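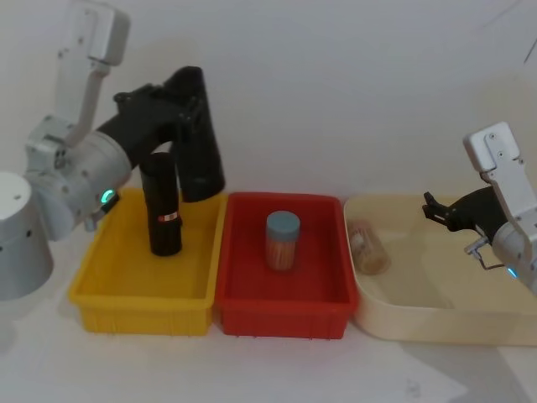

Head camera, bin task: left gripper over the yellow bin, right one at the cream bin.

Trillcombe bins, v2

Two-arm demos for a policy that learns to move small household containers between open trays. Teleoperated, one operator per session. Collected in July, mostly afternoons.

Whats in it
322 episodes, all from the same table.
Head view plus 2 wrist views, joint positions for both arms, gripper opening.
A one-line instruction per episode, typed by the operator. Spelling not fixed.

Setup
Three plastic bins in a row: yellow, red, cream. Cream is the biggest. White table, white wall, so the cream bin has poor contrast and clear jars lying in it are hard to pick out. If your detector struggles there, so did ours.
Start positions of the jars are shuffled by hand between episodes. Bin order never changes. Probably should have.

Format
One folder per episode. Arm state is logged at 50 Hz, video is slower, use the timestamps and don't match by index. Loader is in the Zidmont repo, branch "bins", the main branch will choke on the instruction files.

Known problems
4 episodes have no right wrist video. Listed in missing.txt, skip them or train on head view only.
Failed grasps are kept and flagged fail=1. Retries inside an episode are not flagged seperately.
Gripper opening is the commanded value. Measured is on the list for v3.

Splits
None supplied. Please hold out by session, neighbouring episodes look very alike.

Licence
Research use, see LICENCE file. Bugs to the Zidmont tracker.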